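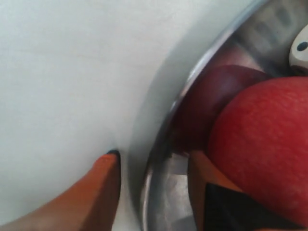 1/ Plarklow Kidney Fund, spring update
We helped 89 families with rides to dialysis this quarter. Most live over an hour from the clinic.

2/ The Stovomeo grant covers gas cards through June. After that we need $1,188 a month.

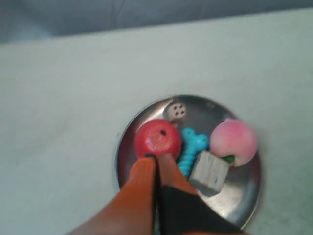 Steel plate with a die and a red ball.

3/ Free blood pressure checks are back at the Lakatos branch library. No appointment, no insurance card.

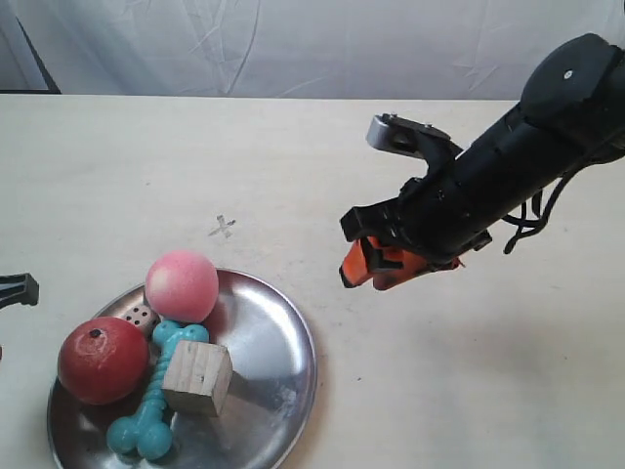
Plate of toys on the table.

4/ Drivers: we are short 2 on the Brundico route. Mileage is paid, and

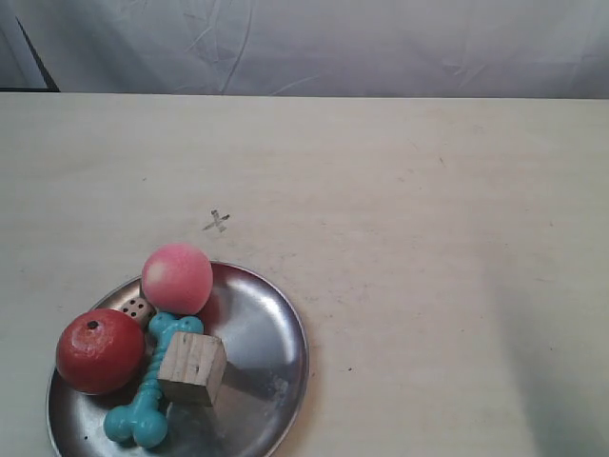 you can pick mornings or afternoons. Message us here to sign up.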